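Robots & Chores | Gallery | 3 min read

We use cookies to remember your preferences and to count visits. By continuing to browse, you accept our cookie notice.

Can a Machine Tidy Up Yet?

I have been asking some version of this question ever since my mother bought a dishwasher and announced that her evenings were her own again (they were, more or less, except that somebody still had to load it, and the somebody was me). So when Tomomi Kudo asked whether I'd put together a gallery page on household and shop-floor chores, I said yes before she had finished the sentence, and then spent most of October reading, pestering people who know more than I do, and watching a great many slow videos of arms moving things from one place to another.

What I wanted to know was very plain. If I left a mess on the table at 11 at night and went to bed, could a machine have it sorted by breakfast? I don't mean a vacuum puck bumping along the baseboards, which I own and am fond of. I mean the picking up and putting away, the hair clips and the batteries and the one sock.

Khrystyna Nechyporuk packs gift hampers at Kukia, a small shop with a very busy back room, and she was kind enough to let me stand beside her for a morning and get in the way. They had a tryout of an arm for part of the packing line last year. It was good with the boxed soap, she told me, and good with the jam jars as long as they arrived standing up. Tissue paper was another matter. So was anything in a soft bag, and she ended up following along behind it, straightening things, which she said reminded her of having a toddler help in the kitchen. She liked it all the same! She would have it back tomorrow for the jars.

Ihor, her husband, takes the gloomier view. He keeps a list on the fridge of 11 jobs he would hand over gladly, and by his reckoning 3 of them can be done by something you could buy for a house today. Folding is near the top of the list and has stayed there for years. I told him I had seen a shirt folded rather nicely on video, and he asked me how long it took, and I had to admit I'd gone off and made tea.

My own feeling, for what it's worth, is a good deal more hopeful than his — though I notice I get less hopeful the closer I come to a real drawer. A shop can decide that every jar will stand upright in the same spot. My kitchen has never decided anything of the kind, and I doubt yours has either.

Tagged: household robots, sorting, packing, small shops

Get the next gallery in your inbox. One email a month, unsubscribe whenever you like.

Sorting is the chore I'd give away first, and I think it may be the one we get soonest, at least in its simplest form, where everything has a bin to go in and the table underneath is clear and well lit. Even then there is plenty to get right. A wicker basket like the orange-brown one has sloped sides and a thick twisted rim, so a hand coming down into it has less room at the bottom than it does at the top, and a gripper with its two fingers spread wide needs more room still. I have skinned my own knuckles on a basket much like it, reaching for a clothespin. Khrystyna says the hampers at Kukia gave them the same sort of bother, and that they went over to straight-sided trays for the tryout and moved everything across by hand afterward.

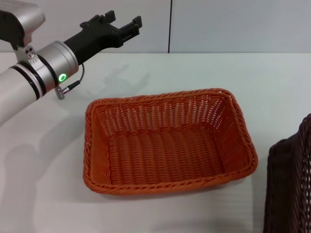
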